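Cleaning the inside of a white fabric lampshade on a table lamp
Zomau Community Help > Home and Furnishings > Lighting

Posted by Gisela Bravo
9 replies hidden, 2 shown

I am responsible for the furnishings in a small guest residence. Several of the bedside lamps have white fabric shades, and the inner surface of one has developed faint specks and a few small dark marks, mostly on one side. The outside is presentable. I would be grateful for advice on the following points.

May the inside be cleaned with water, or will this leave rings on the fabric?

Should the shade be removed first? It sits over a thin white wire harp, and the socket has a white slotted collar with a black housing beneath it. 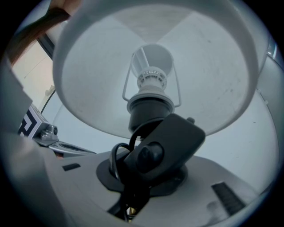
The switch is on the black cord, close to the base, and I would prefer to keep moisture well away from it. The lamps were purchased through Riquelme and no care sheet was supplied. Replacement shades are listed at $58 each, so I should like to attempt cleaning before ordering any.

Posted by Sepehr Vahidi
Community Adviser, 1,479 contributions

Please unplug the lamp at the wall before commencing. Turning it off at the cord switch is not sufficient. Allow the bulb to cool, then remove it and lift the shade away, following whatever fixing your model uses.

Begin dry. A soft, clean paintbrush or a lint roller will remove dust and most loose specks — work from the narrow end of the shade towards the wide rim. Marks that remain may be treated with a white cloth that has been dampened and wrung out thoroughly, with one drop of mild dish soap. Dab only. Many shades are glued to a stiff liner, and rubbing or soaking may cause the liner to lift or discolour. Test a spot near the top edge first.

Leave the shade to dry completely before refitting it. The socket, cord and switch should be wiped with a dry cloth only.

If a mark is brown and the fabric feels brittle, it may be scorching, and cleaning will not remove it. Please check the maximum wattage on the socket label.

Posted by Donnie Cairns

Lint roller worked on ours. Did not try the soap.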